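Eladbridge Fiber: Frequently Asked Questions

Home | Sign Up | Outages | FAQ | Contact

We started Eladbridge Fiber after the last phone company stopped returning the town's calls. The same questions keep reaching our inbox, so we have put the answers where you can find them at 2 a.m., when your internet is working and you can't sleep.

Can I get service at my address?

If you live inside Eladbridge or along the Iston road as far as the quarry, yes. Past the quarry, it depends on the ditch. We have 700 homes connected and a waiting list, and bribing us with pie will move you nowhere on it. Pie is still accepted at the office.

What happens on installation day?

One of our crew turns up, drinks whatever you offer, and runs a line from the street to a small box on your wall. Plan on 45 minutes. Older houses take longer, mostly the ones where a previous owner did his own wiring and was proud of it. Please clear a path to the wall you want the box on. We have moved a lot of pianos and would like to stop.

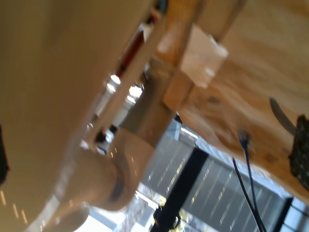
Do I have to use your router?

No. The Pinto router comes with every plan at no extra charge, and it's fine. If you own something with six antennas that looks like an upturned spider, plug it in and enjoy yourself. We'll support the line up to the box. Past that point we can offer sympathy.

Why is my Wi-Fi slow in the back bedroom?

Because your house has walls. Wi-Fi dislikes brick, mirrors, fish tanks and chimneys, and many homes in town manage to put all four in a row. Move the router out of the closet first. Yes, it's ugly. It's also a radio, and you have put it behind the winter coats.

If that doesn't help, run a cable. Plain Ethernet will beat any gadget sold to you as a booster, and it doesn't care about the fish. 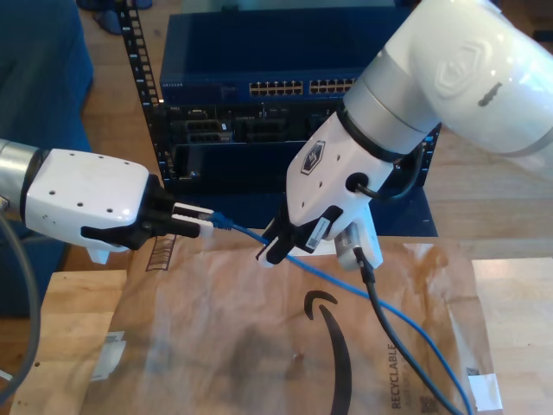 You can buy it in ready-made lengths at any hardware store. Measure the route along the baseboards and then add some, as the straight-line distance is only useful to people who can walk through furniture.

Does the color of the cable matter?

It does not. Colors are for telling one cable from another.

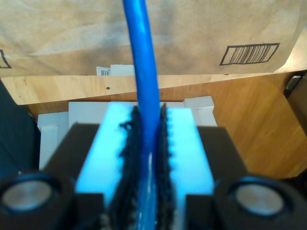 Blue network cable. It would work the same in beige.

What is the Enix plan?

Enix is our faster plan, meant for households where several people work from home or one teenager exists. You can switch up or down once a month from your account page. We won't phone you to ask how you feel about it.

Is there a data cap?

No. One customer moved 3,000 gigabytes in August and we only noticed because he wrote in to apologize.

The internet is down. What should I do?

Check that the router is plugged in. We know. Check anyway. Then follow the cable with your hand from one end to the other, looking for chair legs, pets and doors that close on things.
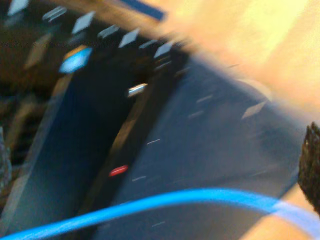
If both ends click in and the light on the box is still red, unplug the box, wait 3 minutes, and plug it back in. Still red? Call us. The outage page is also kept up to date, although we appreciate the flaw in that arrangement.

How do I cancel?

Email us with your address and a date. Drop the router at the office with its power cord. There's no fee and no exit interview.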